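2 min read

I moved to Ustberg eleven winters ago, and I still think that people here repair too little. When the handle of my pan broke in December, a shop assistant told me kindly that a new pan is cheaper. She was right about the price. I was sad all the same.

My grandmother kept 30 screws in a jar and knew where each of them came from. For her a broken thing was still a thing – it only had to wait. 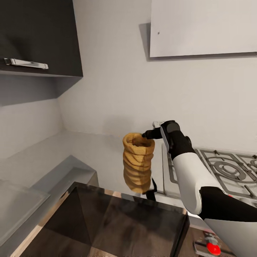
Soudabeh Asadi finds this too romantic, and she wrote to me that repair is easy to praise when one has a free evening and a warm room. With two jobs, she says, you buy the new pan and you sleep.

I accept this. But then the question is why repair must cost us our sleep. The town could open one workshop, with good tools and a patient person, in the hours when people do not work. I would pay for it with my taxes and I would not complain.

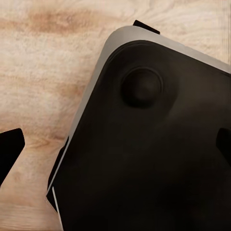 Pale wood with a wavy grain.

Until then I keep my own jar. It has very few screws in it, and the pan is waiting.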